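Kimier Table & Linen List
Re: cloth creeping on a padded table, and what lives on top of it
Posted by Rodica Bucur, 6 August 2025

Matúš Zelenák wrote:

> Hello all, I read every message and almost never send one, so be kind. We put
> padding on our big table in the spring and I love it (so quiet!) but every
> cloth I own now walks. I set it square in the morning and by supper it has
> turned itself a few degrees and one corner is hanging lower than the others.
> I have tried clips, which look like a picnic, and I have tried double-sided
> tape, which I will never do again.
>
> Second question, and this may be more of a household question. Our table has
> turned into the place where everything gets put down. Snacks, keys, small
> jewelry, a bottle of something, whatever was in a hand at the time. I clear it
> and it fills. Do the rest of you clear the whole table every day, or do you
> have some way of living with it? I don't want a bare table. I just want to be
> able to find the cloth.
>
> Matúš, Erndale

Matúš, I am so glad you wrote! I've been waiting for somebody to bring up padding, and you've gone and asked about my two favorite subjects in one message, so get yourself a coffee.

First, the creeping. I have a padded table too, in a dark teal-blue, and I fought with it for the whole first winter. A cloth on bare wood has something to rub against. On smooth padding it slides every time someone leans on an elbow and pushes a plate away. What helped me most was changing the cloth. My old ones were thin and slippery from years of ironing, and the heavier ones with a bit of texture stay put much longer. I still have to tug mine back now and then, but it's a tug and done.

If you want to keep the cloths you have, try the rubbery open mesh that's sold for under rugs. Cut it a good hand's width smaller than the cloth all the way around so it never peeks out. Wash it in the sink first, let it dry flat, and leave it on the padding when you change cloths. Mine has been there since November and I've lifted it twice. Don't buy the kind with a sticky side! It leaves a film on the padding that picks up every bit of lint in the house, and you'll be at it with dish soap for an afternoon.

I also want to put in a word for letting the padding show. I used to think a cloth had to hang over on all sides or it was the wrong cloth. Then I bought one at the Gethin sale that was too small for the table, and I bought it purely for the print: pale blue, with little orange berries on thin stems and pairs of round teal-green leaves. I meant to cut it up for napkins. I threw it over the table while I looked for the scissors and that was that. The leaves pick up the color of the padding so well that a strip of blue along the sides looks like a border somebody planned. And when it goes crooked, well, it's a berry print. A stripe or a check will tell on you right away, but berries on stems lean every which way to begin with and you can get away with a lot.

(It measures 150 by 207 centimeters, for those who are going to ask. I know you. The label was in centimeters and I've left it that way.)

The screen behind the table helps more than I expected as well. It's a tan folding one, the woven bamboo-looking kind, and it runs along the back and around the right-hand side. I put it up to hide the shelves, and what it did was make the table feel like its own little room. All those tan panels with their fine little orange-brown dashes calm everything down, so the cloth can be as cheerful as it likes.

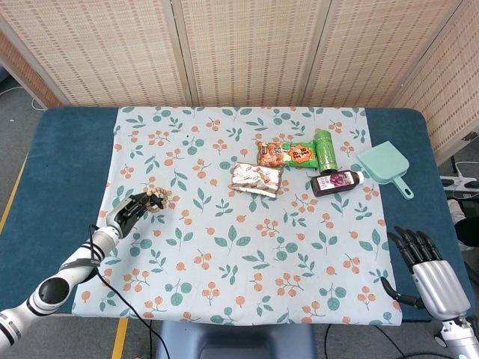 The berry cloth on its blue padding, with the usual snacks, the wooden bead bracelet and the mint-green dustpan.

Now your second question, the fun one. I don't clear the whole table every day. I tried it for most of a year and all I did was move the same things from the table to the counter and from the counter back to the table. What I do now is sort by where a thing wants to go, and I do it in the same order every time, so I can talk on the phone while I'm at it.

Jewelry goes first. Beads especially! A wooden bead bracelet looks sturdy, but set a bottle down on it a few times and then see how you feel about the elastic. Ours has a saucer on the dresser and goes back to it before I touch anything else. Small things also get swept up with wrappers very easily. I once went through a whole trash bag for one earring and I don't recommend it.

Food in packages is next. I pick up the snack bars and check that the crinkled ends are still sealed, and if they are they go back in the basket by the door where people can grab one on the way out. Bags go in the cupboard, standing up, with the picture facing out. I know that sounds fussy. But if you can see the brown crunchy things on the front you don't open a second bag to find out what's in the first, and around here that used to happen weekly. A bag left lying on its side on the table is an invitation, and I speak as the person who accepts it.

Then cans and bottles. Anything standing can stay a little while if I'm in the middle of something. Anything lying down gets picked up right away, cap or no cap. The little dark one with the grapes on the label is forever ending up on its side, and I've learned to give the cap a turn before I carry it anywhere. Purple and pale blue are not friends. If you do get a grape stain, run cold water through the back of the cloth as soon as you can, then work in plain dish soap with your fingers and leave it a while before washing. Please no hot water until the color is gone. I lost a good yellow cloth that way and I'm still a bit sore about it.

Last comes the dustpan. I keep it near the table, and very often on it, and I've stopped feeling guilty. It's a light plastic one with a broad scoop and a hole in the handle, so there's a hook for it and everything, and the hook sees it maybe half the time. With padding underneath you really do want one close by. Crumbs on a padded table don't skate off the edge the way they do on wood. They settle in the little dents and get pressed into the cloth. So I hold the pan against the edge, draw the crumbs toward me with the side of my hand, and then fold the cloth in from the corners and shake what's left out the back door. Rinse the pan when you're done. A pan that goes on a table should never go on the floor, so buy two in different colors and be strict about it.

All of that takes less time than it took me to type it. I do it before supper and again before bed if there's been company. Some evenings I get as far as the snacks and quit, and the table still looks like a table that people like sitting at.

One more thing on padding for the newer people, as it comes up every few months: sponge it, don't soak it. Warm water and a drop of soap, wring the sponge out hard, and prop a window open for an hour before the cloth goes back on. If a damp cloth goes down over damp padding you'll get a smell by the next morning that takes a week to chase out. And lift the cloth every so often even when everything looks clean. You'll be amazed what gets under there!

Matúš, do write back and tell us what color your padding is. The whole list will have opinions, and I already have a few. If it's anywhere near blue, I'd go for something with a touch of orange in it. Orange wakes blue up like nothing else. There's bound to be something at Gethin in November, and if I see another berry print before you do I'll hold it for you (or try very hard to).

Warmly, and with crumbs on my sleeve,
Rodica

Comments (4)

Shirley Hawthorne
Two dustpans in two colors, yes, yes, yes. I've been saying this to my family for years and now I can show them it in writing. For the slipping I use an old flannel sheet between the padding and the cloth. It works as well as the mesh and you can throw it in the wash with the rest. It does make the table a little warmer looking, if your cloth is thin enough for the color to come through.

Zahira Nasution
Can you say more about the print? Are the berries in clusters or single? My mother had one with single cherries and I've been hunting for something close to it.

Rodica Bucur
Clusters, Zahira, small ones, and the leaves come in pairs. So not your mother's, I'm sorry! But ask on the Zorkidley swap page. Somebody there had a whole drawer of fruit prints last time I looked and she was happy to mail them.

Matúš Zelenák
Thank you for all of this. The padding is gray, so I expect the opinions to start now. I bought the mesh this afternoon and cut it too big on the first try. Second piece fits. The keys have been given a bowl.

Kimier Table & Linen List | Contact the list owner | © Kimier Table & Linen List | Back to top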